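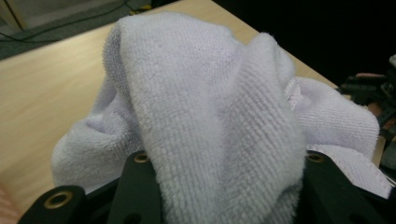

Figure 5-2. Pale towel held between the gripper fingers, wrist camera view.

5.3 Setting up cloth grasp detection

This section covers the cloth module in Cadel. The module reads the wrist camera stream, outlines the fabric, and reports whether the fingers are holding it. Finish camera calibration (section 4) before you begin. If you are working from recorded sessions instead of a live tool, skip steps 1 and 2.

Before you start

Cadel must be installed on the same computer that receives the camera stream. You also need the Jumitz driver package and write access to the project folder. A mask file from an earlier finger set will not work with the current one.

Connecting the stream

1. Start the Jumitz driver and wait for the status line to read READY.

2. In Cadel, open Sources > Add and choose Wrist camera. Enter 419 as the port. If the port is already taken, change it in both programs.

3. Open the Preview tab. The fingers should enter from the bottom of the view, with both inner fingers visible. If the picture is upside down, set Rotate to 180 and save the source again.

Masking the fingers

The finger mask tells the segmenter which pixels belong to the tool. Without it, anything bright on the fingers can end up in the cloth outline. The brass-ringed holes in Figure 5-2 are the usual trouble spots on black fingers like these.

4. Open the gripper fully with nothing between the fingers and click Capture mask. Close it slowly and click Capture mask again. Cadel fills in the positions between the two captures.

5. Check the mask overlay. It should cover each finger out to the tip, including the holes. Use the brush to fill any gaps, then click Save mask.

Note: Paint slightly past the edge of the finger. A mask that is a little too large costs a thin strip of fabric. One that is too small can make the outline jump from frame to frame.

Setting the cloth outline

6. Grasp the towel near its middle and lift it so that it bunches up between the fingers. Leave some of it spread out on either side.

7. Under Segmenter, choose Fabric, light. Use Fabric, dark for anything darker than the tabletop. A pale towel over a light wooden table is a hard case for the color setting alone, so turn on Texture as well.

8. Raise the Texture slider until the outline follows the pile without breaking up. Start at 80. Looped pile takes a higher value than flat weave.

9. Look at any hem that is in view. The flat band beside a hem has less texture than the pile and may drop out, leaving a split outline. If it does, turn on Bridge narrow gaps and set the width to 2.

Caution: Do not use Bridge narrow gaps with more than one piece of cloth in view. Cadel will join them and report a single grasp.

Setting the grasp state

The grasp state comes from the fabric in the contact zone, the area between the two inner fingers. The rest of the outline is passed to the planner but does not change the state.

10. Click Draw contact zone and drag a box between the inner fingers. Keep it below the fingertips. Cloth that is draped over the tips from outside should not count as held.

11. Set Hold frames. The state changes to HELD once the zone has been filled for that many frames in a row. The default is 12, and the field accepts values up to 139. Larger values give a steadier state and a slower one.

12. Release the towel and watch the state go back to OPEN. If it stays at HELD, the zone is too large or the finger mask has a gap. Go back to step 5.

Background objects

Cables, brackets and other tools beyond the table edge do not need to be cleared away, but they can be picked up as fabric when they sit right next to the cloth. Draw an ignore region over them in Preview. Ignore regions are fixed to the image and do not follow the table, so use them only for jobs where the tool stays near one pose. For moving jobs, use the depth cutoff in section 5.4.

Dark areas behind the cloth are usually harmless. If auto exposure reacts to them and the top of the towel turns solid white, the pile detail is gone and Texture has nothing to work with. Lock the exposure with the towel in view — not before — and repeat step 8.

Saving the profile

13. Choose Profile > Save as and give the profile a name that includes the fabric and the finger set. The Lambert planner lists profiles by name only.

14. In Lambert, select the profile under Perception and click Reload. Profiles saved while Lambert is running do not show up until you do this.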